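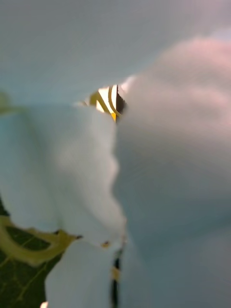 Ayana Hailu doesn't stop working to talk. "Ask while I sort," she says. So, questions over the table, and half the answers given to the flowers.

She does cloth flowers for hire. Weddings mostly, some shop windows. Started with 17 stems from a closing-down sale, now over 1,000, and a back room at Porkden that was suposed to be temporary. Four years ago, that was.

Why fabric? "My sister's wedding was in July. Real roses, brown by the speeches. I was so mad."

The red ones go out most. Deep red, big heads, the kind people lean in to smell.
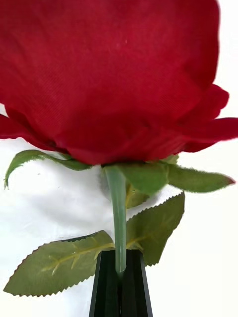
"Look underneath first," she says. "Everybody looks at the petals. I look at the green bits." Sepals fray, get fuzzy at the edges. A little fuzz she leaves alone. Lint on the petals, a soft brush, never a wet cloth. Creases get steam, from a distance, and then you wait.

Plastic stems are another fight. "They remember. Pack it bent, its bent for good." She packs flat now, long boxes, heads at alternate ends.

Noemi Whitfield, who books the weddings, wants peonies next. Hailu isn't sold. "Where do they go? You tell me where."

Next job is Somgate, a lobby, all red. She's still short on good stems for it.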